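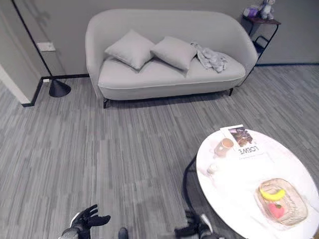 Section 9. Setting the thermostat schedule

The Plakstead room thermostat can hold up to 20 schedule periods across the week. Set the clock before you start this section. If the clock is wrong, the heating will come on at the wrong time.

1. Press and hold MENU until the display shows SCHED.
2. Use the arrow keys to choose WEEKDAYS or WEEKEND. Press OK.
3. The first period flashes. Set the start time with the arrow keys, then press OK.
4. Set the temperature for that period. Press OK.
5. Repeat for each period you need. To leave a period unused, press CLEAR while it flashes.
6. Press MENU once to save and return to the main display.

Note: If no key is pressed for 20 seconds, the thermostat returns to the main display and drops any change you have not confirmed with OK. 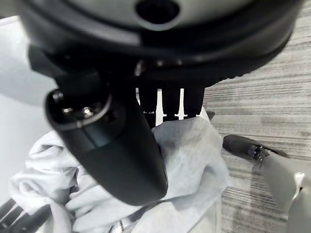 Cloutier Home Products | Technical Publications

Overriding the schedule

1. From the main display, press the up or down arrow. The set temperature flashes.
2. Change it to the temperature you want and press OK. HOLD appears under the clock.
3. The override ends when the next period starts. To end it sooner, press CLEAR.

For a longer override, press and hold OK in step 2 until PERM appears. A permanent hold stays on until you cancel it, including through a power cut. Check for it first if the schedule seems to be ignored.

Summer setting

If the boiler is off from July onward, choose SUMMER in the main menu. The schedule is kept in memory. The pump still runs briefly every 11 days to keep it from sticking.

Caution: Do not set the low limit to OFF in an unheated building. Pipes can freeze.

Caution: Turn off power at the breaker before taking the thermostat off its wall plate. Some Amard and Stamton wall plates carry line voltage at the lower terminals. See Section 11 for wiring.

Error codes

E9: Room sensor not found. Remove the thermostat, check the pins, and refit it.
E11: Clock lost. Set the clock again. Schedules are not affected.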